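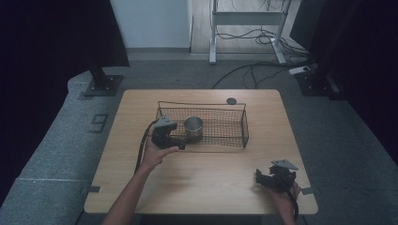

Tahsin Amarasinghe swears by starting with the cup and letting everything else find its place around it, and after trying it every other way I have to agree. Wire mesh baskets are my favorite cheap fix for a messy tabletop, and a steel cup at one end gives all the tall, skinny stuff a home. The whole job takes 30 minutes, tops, and you get your table back!

What you need

A rectangular wire mesh basket
A stainless steel cup with straight sides
A soft cloth and a little dish soap
A few felt dots
Two twist ties or a short piece of string

Mine came from the bargain shelf at Bepari, but any basket with a flat bottom and a fine grid will do. Fine is the key word. Pencils and paper clips poke right through the big open grids, and then you're picking them out forever.

Step 1. Measure before you fall in love with a basket

Put a sheet of paper where the basket will go and live with it for an afternoon. Can you still open a laptop? Eat a sandwich? My basket is 12 inches long, and on a square table that leaves plenty of elbow room on every side (I tried a longer one first and kept knocking it with my sleeve).

Step 2. Pad the bottom

Wire rims are thin and they will scratch a finished wood top if you slide them. Turn the basket over, wipe the corners, let them dry, and press a felt dot on each. Do the same for anything else with a hard edge that's going to live on the table.

Step 3. Set the cup at one end

Push the cup up close to a short side and leave the rest of the basket open. In the middle it splits the space into two little gaps that are no good for anything! If yours likes to tip once it's full of scissors, loop a twist tie through the mesh on either side and snug it against the cup.

Step 4. Clear the tabletop completely

Everything off, yes, even the coaster. Wipe with the grain using a damp cloth and barely any soap, then go over it again with a dry one. Get down low and look across the surface toward a window or a lamp, where streaks and sticky spots show up right away in the shine. I love this part. You forget how pretty wood grain is when it's been under mail for a month.
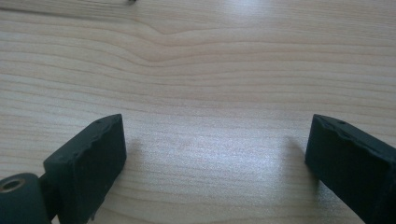 Step 5. Fill it, slowly

Tall things go in the cup: pens, a ruler, one pair of scissors. Flat things stand up along the long side of the basket, and small loose things go in the end farthest from the cup. Stop when you can still see some of the bottom. A basket with a bit of mesh showing is so much easier to put things back into.

Step 6. Give it a quick reset

Once a month I tip the whole thing out on a towel, rinse the cup, and brush the dust out of the mesh with an old toothbrush. Dry the basket well before it goes back on the table, especially around the rims.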